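Kitchen Table Reset: your questions answered

Hi, I'm Serpil Dursun and I run the Kitchen Table Reset out of my little place in Vondmont. It started as a February thing for me and two friends, and now 300 of you have done it, which I'm still getting my head around! The same questions keep landing in my inbox, so I've put the answers in one spot. If yours is missing, give me a yell.

What is the Reset, exactly?

You pick an evening, you clear your kitchen table, and you find a home for everything that was on it. I send you a short email on Wednesday with the plan, and you've got until the following Wednesday to do it. You don't need to tidy the rest of the kitchen. Please don't, in fact, you'll run out of puff and end up with the pantry on the floor (ask me how I know).

How long does it take?

My own table takes me 80 minutes from a proper mess, including a cuppa. If yours seats eight and doubles as the homework desk, split it over two nights.

What do you sort first?

Food and drink, always. Anything open goes in the fridge, the sink or the bin before you touch a single piece of paper. After that I do packaging, then personal bits, then mail. Mail goes last because I start reading it and then I'm gone for an hour.
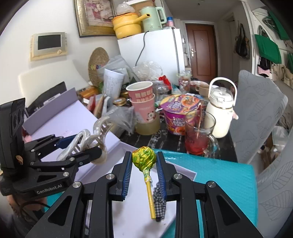
Lollies and instant noodles are the two things I get asked about most, funnily enough, and I reckon it's because they never quite make it to the pantry. I keep a jar for the sweet stuff and it lives up high, away from small hands and from me. Noodle cups go on one shelf with the lids facing up so you can read the flavours. A lollipop in yellow foil goes straight in the jar, stick down, and the purple and orange noodle cup goes up on the shelf. Pink paper cups can stay stacked, just shift them to wherever the party things are. The glass mug with the red drink in it is a sink job, straw and all, and I'd move that one before anything else, having once sent a full glass of raspberry cordial over my nephew's passport form.

Where do hair clips go? They're everywhere at my place.

Mine too, colour-coded by absolutely nothing. I put a small dish by the bathroom mirror and another on the hall shelf, and every claw clip that turns up on the table goes to whichever is closer. The clear plastic ones are the worst for vanishing, so do a sweep under the paper piles before you call it finished.

Do I have to buy storage?

Nope. Use what you've got for the first month. Box lids make brilliant trays, and a padded mailer that's still in decent nick can be used again. I did buy a drawer divider from Brundance last year and I like it, but I'd been using a cut-down cereal box up till then and the spoons didn't seem to mind.

Where should packing tape live?

With the scissors and the marker, in a shoebox, near the front door. I used to keep it in the third drawer, and every time I had a parcel to send I'd bring the tape to the table and leave it there for a fortnight. If you sell things online, have a second roll where you do your wrapping. Tatu Mushi, who helps me answer emails, keeps his on a hook made from a coat hanger and it's rather good.

Can my kids do it with me?

Yes! Give them one category each. Cups is a good one for little kids as long as they're paper or plastic. I'd keep glass for the grown-ups.

My partner puts everything back on the table. Help?

I don't do marriage counselling, sorry. What worked at our place was a basket at the end of the bench for "stuff I'm not ready to deal with". It gets emptied on Sunday, mostly.

What does it cost?

The emails are free. The printed planner is $2 if you pick it up from the Mrema markets, and I post it anywhere in Australia for the price of the stamp on top. I ordered 800 of them in a fit of optimism, so there are plenty left.

Can I join halfway through?

Sure. Reply to any of the emails with "start me" and Tatu will pop you on the next list. He checks the inbox after 7 pm, so give him till morning to get back to you.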